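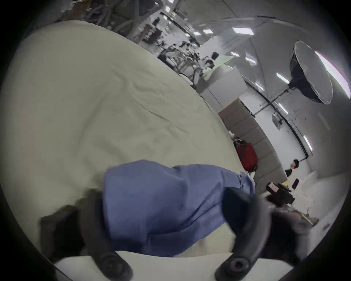
2. Method

We folded a blue cloth on a large pale sheet, following the Cuneo fold – in half, in half again, then flat. The Gridel group did 20 folds and the Estier group 19. Each fold was timed from the first touch. 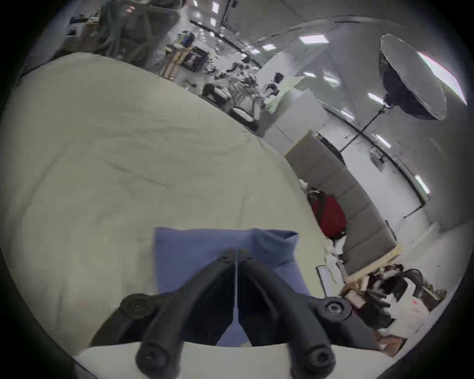 The sheet wrinkled easily, so we smoothed it by hand between folds. Our slowest fold took 33 seconds.

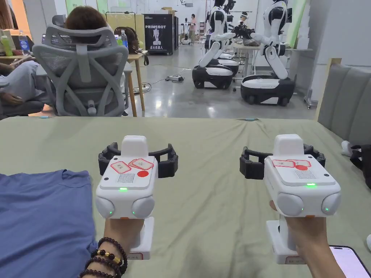 Figure 3. Table with green cloth, blue fabric at the left edge.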